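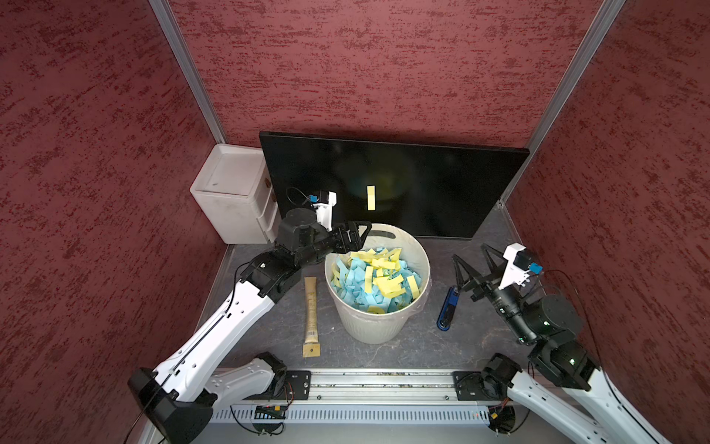 纸条用了一年

2020年1月2日

元旦放假,把去年的纸条全部倒在地板上数了一遍,一共172张。这是留下来的,当天扔掉的没法算。前年年底我停掉了用了很久的待办软件,改成用纸条记事,到现在刚好一年,写一篇记录一下具体怎么用的,哪些地方好,哪些地方不好。

先说原来的办法。原来用的是Seltonen,付费版,手机和电脑同步。软件本身没什么毛病,提醒准时,搜索也快。问题在我这边。我习惯把什么都往里面放,看到一篇文章要读,放进去;想起来阳台的水管接头该换了,放进去;同事随口提了一句下个月也许要做个汇报,也放进去。到停用的那天,里面没完成的条目已经超过300条,最老的一条是"问一下旧手机能不能换电池",那个手机早就卖掉了。

每天早上打开,先看到一串红色的过期提醒,手指一划全部推到明天。推了一年多以后,这个动作已经完全没有意义了,和刷牙一样。真正要紧的事我反而另外用短信发给自己。某天晚上发现自己在用短信提醒自己去看待办软件,就决定不用了。

换成什么,开始也没想好。试过一个星期的笔记本,太大,带着麻烦,而且一页写满之后翻过去就忘了。试过手机自带的备忘录,和软件没有区别。后来是抽屉里有一包裁好的长条纸,Cunau牌的,黄色,本来是买来夹在书里做标记用的,一包200张,随手拿来写了几张,觉得还行,就一直用下来了。

纸条很窄,竖着写,一张只能写一件事,字写大一点连半件事都写不下。这个限制一开始我觉得烦,用了一个月以后觉得这是它最有用的地方。比如以前我会在软件里写"处理保险",一共四个字,看着很简单,实际上里面有打电话、找保单、去复印、填表、寄出去好几步,所以每次看到都不想动。写在纸条上,我会写"找保单,在书柜最下面一格"。找到了就把纸条揉掉,再写下一张。

现在的规则是这样的:

桌上最多贴五张。第六件事要上桌,必须先撕下来一张。撕下来的可以是做完的,也可以是承认不做的。

做完的,看情况。没有保留价值的直接扔,比如买电池、倒垃圾、回邮件。有日期或者有号码的,在背面写上完成那天的日期,放进一个饼干盒。172张就是这么攒下来的。

没做完又不想扔的,夹在日历当月那一页后面,月底看一次。连续夹了两个月的,扔掉。

贴的位置我换过几次。最早贴在显示器下沿,结果一开暖气就掉,掉到键盘缝里。后来贴在台灯底座上,灯一热胶就软,也掉。再后来贴在墙上,墙是刷的乳胶漆,撕下来带走了一小块漆,现在还能看到一个印子,房东问起来再说。最后固定在桌子左手边一块旧的搪瓷板上,从厨房拿来的,原来垫热锅用。搪瓷光滑,粘得牢,撕也干净。脏了用湿布一擦就好。

胶的问题多说几句。Cunau的纸胶比较弱,贴两次就没力气了,但是不留痕迹。六月份的时候Cunau断货,我换过一包Wamalov的,纸厚一些,胶很强,贴一个月都不掉,撕的时候有一层发粘的东西留在搪瓷板上,得用酒精擦。而且Wamalov的纸表面有点滑,圆珠笔写上去断墨,只能用铅笔或者记号笔。我不喜欢用铅笔,蹭一下就花。后来Cunau又有货了,我一次买了三包,够用一阵子。剩下半包Wamalov拿来贴冰箱里的饭盒,写哪天做的,这个用途很合适,冷藏室里潮,普通的贴不住。

笔就用最普通的圆珠笔,黑色。试过用几种颜色区分公事私事,坚持了四天。每次要写的时候想要的那支颜色都不在手边,为了找一支绿色的笔把要写的内容忘了,这种事发生过两回,就不分颜色了。

再说说这172张里都是什么。我按内容分了几堆,分得很粗。

最多的一堆是修东西和跟修东西有关的。热水器换镁棒的日期,洗衣机进水管的尺寸,卫生间灯泡的型号,门锁加油。以前这些东西我从来不记,每次都是站在五金店里打电话回家让人量,家里又没人。现在盒子里一翻就有。去年秋天厨房龙头漏水,我直接拿着纸条去买的阀芯,一次就买对了。以前换阀芯我跑过三趟。

第二堆是医院和体检。复查日期,药的剂量,牙医说下面左边倒数第二颗要注意。这一堆我打算单独抄到一个本子上,纸条时间长了字会淡,有两张已经看不太清了。我怀疑是放饼干盒的柜子离窗户太近,太阳晒的。

第三堆是钱。房租、物业、谁借给谁多少、退货单号。退货单号最应该留。六月那次退一个电饭锅,对方说没收到,我把单号报过去,查了一天,找到了。后来退款是分两次到的,中间隔了九天,我也写了一张。

剩下的比较杂。有几张是书名和页码,有一张只写了"不要再买这种梨",不知道是哪种梨。还有一张写着"周转箱,问",我看了十分钟,完全想不起来是什么意思,也想不起来问了没有。背面有日期,说明当时我认为它完成了。

这就要说到缺点。

第一个缺点是写得太短,过后看不懂。现场写的时候脑子里有上下文,觉得三个字足够,半年以后三个字和没有写一样。我现在要求自己至少写一个动词加一个东西,比如"量窗帘杆长度",不能只写"窗帘"。放进盒子之前再看一眼,缺什么就在背面补上。补这一下很快,可是我常常懒得补,十张里面大概能补六七张。

第二个缺点是不能提醒。纸条不会响。凡是有准确钟点的事,比如几点的火车,几点开会,我还是用手机闹钟。一开始我想全部用纸,结果错过一次牙医预约,重新排队排了三个星期。后来就不坚持了。闹钟只设当天和第二天的,再远的写在墙上的日历上,每天晚上看一眼日历,把第二天的设好。听起来多了一道手续,做习惯以后花不了多少时间。

第三个缺点是人不在桌子前面的时候没有用。出门我会在钱包里塞几张空白的,想到了就写,回来贴上去。问题是钱包里的纸条会和收据混在一起。我有过把写了字的纸条当收据扔掉的经历,也有过把收据郑重地贴到搪瓷板上的经历。现在把空白纸条放在手机壳后面,好一些,就是胶粘灰,拿出来已经贴不住了,要用磁铁压。

第四个缺点是搜索。软件里输入两个字就出来,盒子里要一张一张翻。172张还能翻,再过几年就难说了。我想过按月份用橡皮筋捆起来,昨天数完之后就捆了,十二捆,每捆外面包一张白纸写月份。最薄的是二月,只有六张,最厚的是九月,那个月在搬东西。橡皮筋放久了会粘在纸上,这个我知道,先这样,等买到棉线再换。

有人在以前那篇文章下面留言,问为什么不拍照存起来。我试过,拍了一个月,拍完从来没有再看过。照片混在手机相册里,前后是饭菜和路边的猫,要找的时候还不如去翻盒子。要是专门建一个相册、加上标签,那就又是一个软件了。

还有人问费用。纸条便宜,去年一年用掉两包多一点,加上那包Wamalov,不到吃一顿饭的钱。Seltonen的年费比这个贵不少,不过我不是为了省钱才换的,如果它对我有用,这个钱我愿意付。

我没有因为用纸条变得更有效率。去年做完的事和前年相比,我觉得差不多。该拖的照样拖,阳台那个水管接头从软件里拖到了纸条上,八月才换掉。变化主要在另一个方面,就是坐到桌前的时候面前只有五件事,看得完。以前那三百条放在那里,即使不打开,我也知道它们在,周末出去走路的时候还会想起来。现在不太想。扔掉的那些,大部分后来也没出什么事。

扔掉之后出事的有一件,说出来提醒一下用同样办法的人。车位的续租申请,我夹在日历后面夹了两个月,按规则扔了。规则是我自己定的,物业不知道。结果车位给了别人,我在外面的路边停了四个月,下雪天刮玻璃刮到手疼。所以现在加了一条:凡是有截止日期的,右上角画一个圈,画圈的不受两个月的限制,必须做,或者写清楚为什么不做。

去年十月我还试过一次把这个办法用到工作上。我们组在Manurung那个项目里负责对资料,一份清单2000行,要逐行核对。我想把有疑问的行写在纸条上,第一天上午就写了四十多张,贴满了半面隔板,下午空调一吹掉了一地,顺序全乱了。这种事情就应该用表格,在旁边加一列写备注,我当天晚上就改回去了。纸条适合数量少、彼此没有关系的事。数量一多,或者有先后顺序,就不合适。

家里人对这个办法的看法是桌子难看。我认为五张不算难看。厨房里后来也挂了一块小板,写缺什么菜和调料,谁发现缺了谁写。这块板比我桌上那块用得好,去超市之前撕下来拿走就行,没有规则,也没有上限。前几天上面写着酱油,我买回来之后发现柜子里已经有两瓶,问了一圈,是我自己写的。

今年的打算,除了把看病那一堆抄到本子上,还有两件。一是换个盒子。饼干盒盖子变形了,盖不严,纸的边角有点卷。想找一个扁一点、能放进抽屉的,纸条竖着排,像图书馆以前的卡片那样,翻起来快。文具店看过几种,不是太宽就是太深,再找找。二是写完之后补日期这件事要做彻底,去年没写日期的有十九张,只能根据内容猜是哪个月,猜不出来的单独捆了一捆,包的白纸上写了个问号。

另外上次写的煮锅底垢那篇,有人问白醋和柠檬酸哪个好。我后来两个都试了,柠檬酸味道小,用量写在一张纸条上了,在三月那一捆里,等我拆开看了再补到那篇下面。

搪瓷板上现在贴着四张:交燃气费,还书,给自行车打气,买棉线。燃气费那张画了圈。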